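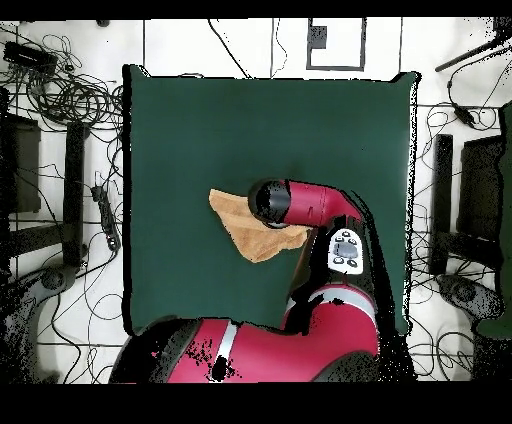
Oratile Mtshali
Project Officer, Norndale Linen Reuse

Last updated: 10/5/22

Progress report to the Trustach fund: towels and small linen

This report covers the work from February until now. The grant was for collecting used towels, sorting them, folding them and sending them out again to the shelters and the swimming centre at Mandagi.

In this period we received 300 towels. Of these, 124 are already delivered. A further part is folded and waits on the shelves at Rimard. The others are still to be sorted, and I expect this will take longer than I wrote in my first plan. The target for the full grant stays at 1,000 towels and I do not ask to change it.

Sorting. We now put the towels by size first and by colour after. Before, we did it the other way and the piles were getting mixed. The tan and light brown ones are kept as their own group, as the shelters prefer them to white. Towels with torn edges go to the rag box, also if the tear is small.

Folding. The folding is done on the floor, on a green mat laid over the white tiles. A towel arrives to the mat bunched up, and the first job is to find a corner and open it flat. This step is the slowest of all. When the towel is flat, the fold in thirds goes quickly. I have changed the written instruction so that it begins with the crumpled towel, because the old version began with a flat one and new people were confused by this.

Costs. We spent less on transport than planned and more on washing. The price of detergent has increased. I would like to move $300 from the transport line to the washing line, if the fund agrees.

Problems. The dryer at Rimard was out of service for 16 days. In this time we accepted no new bags, and two donors were asked to wait. They have both brought their bags since then.

Next period. Finish sorting, deliver the folded stock to Mandagi, and buy a second mat in the same colour if the budget allows.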